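Robots at Odley, what changed for your shift?

ereck_nights
We've had arms on the kitchen tasks since February. I used to do the handling myself and now I mostly stand by and reset. Anyone else?

V. Ursu
Same, and I miss the work. Up to 11 resets a shift.
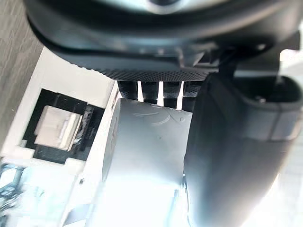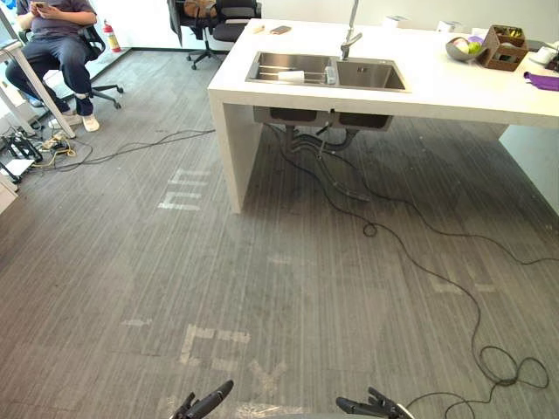

First one is from the wrist, second is the whole room with the sink.

fuad_a
I disagree. My back is better for it and the pay is the same.

V. Ursu
Pay is the same for now. The new rota has 3 of us on it.

Softic
Ask for the grade review in writing. Lencho did and got it.

ereck_nights
Who did they send it to?

Softic
Shift lead first, then Jendelum HR.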